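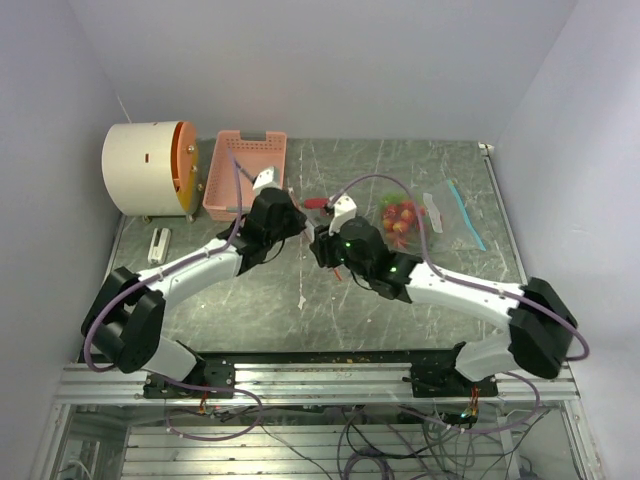 Section 4. Giving the arms a kitchen chore

Home | Manuals | Set-up | Safety | Contact

Please read this section before you let the Skongate table do any work with food or small household things. Many buyers ask us if two arms can already do the chores of a home. Our answer is: a few of them, slowly, and with a person near. Packing small things into a bag or putting them in a basket is a fair first chore. Folding wet cloths or peeling is still too difficult for this model.

4.1 Before you start

1. Switch the arms to Rest and wait until both have stopped.
2. Wipe the work surface. Crumbs do not harm the arms, but they can hide a small object from the program.
3. Check the cables on the shelf below the rail. They may lie freely, but no cable should hang out at the front.
4. Lift each arm cable with a finger. It must have enough slack for the wrist to turn fully.

4.2 Placing the objects

5. Put an open basket at the back of the table, where both grippers can reach it.
6. Lay bags flat on one side, with the opening towards the middle.
7. Place soft food, for example cherry tomatoes, beside the bag. No object may weigh more than 400 grams.
8. Keep at least 50 mm between objects. When they touch, the gripper often takes two and drops one.

Note: Clear plastic is hard for the machine. It may see the bag in one try and miss it in the next. A coloured zip strip helps a little.

4.3 Starting the chore

9. Choose program 14 (two hands, small objects).
10. Set the grip to Soft for the first run. You can raise it later, one step each time.
11. Press Start and stay at the table - the stop button must be in reach of your hand.

Caution: Never put your fingers between the two grippers when they work close together. The arms know where the other arm is, but they do not know where you are.

Caution: Do not use knives, glass or hot dishes.

4.4 What you can expect

In our trial kitchen in May, Mavis Blackwood ran this chore with 11 objects. The arms needed 14 minutes. She does the same by hand in less than one. Tomatoes with stems were the slowest, and closing a zip bag still needed her help. If your result is similar, your table is set up correctly.

If an arm stops in the middle of a pass, hold the object from below before you press Release.

Related pages
Section 3. Fixing the rail to the Dirkitz frame
Section 5. Cleaning the grippers
Radebe spare finger pieces
Error lights and their meaning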